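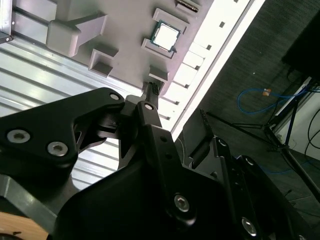 Processor sitting in its pocket in the gray tray, silver side up.

Workshop tips, small parts edition

Loose chips in a drawer = bent corners, fingerprints, swearing. Get a tray with molded pockets. Light gray is good, matte even better, you can see a dropped screw on it.

One chip per pocket. Don't stack. Don't wedge a second one in on its side "just for now".

Hold by the edges, thumb and finger. Keep off the underside completly. If you touched the silver top, lint free cloth and a drop of isopropyl, let it dry, then put it back.

Old thermal paste comes off before storage, not after. After is a chisel job. I left one over the winter once and went through 8 cotton swabs.

Label the tray, not the chip. Masking tape and a pencil. Marker on the metal gets into the next lot of paste.

Pockets too big? Strip of antistatic foam underneath. Not the pink packing peanuts, not kitchen sponge. Atif Mughal at Tostholm sells offcuts by the bag, more than 100 pieces in mine, still going.

Dust: soft brush, then tip the tray over and tap. Empty it first. Yes I forgot once.

Ribbed metal bench tops look great and eat tiny screws. Lay a strip of tape over the grooves where you work, or a mat if you have teh room.

Wipe down trays in November before the heating goes on, dry air and static come together. Wrist strap too, clip it on before the lid comes off the box.

Updated Dec 26, 2019. Drawer dividers next.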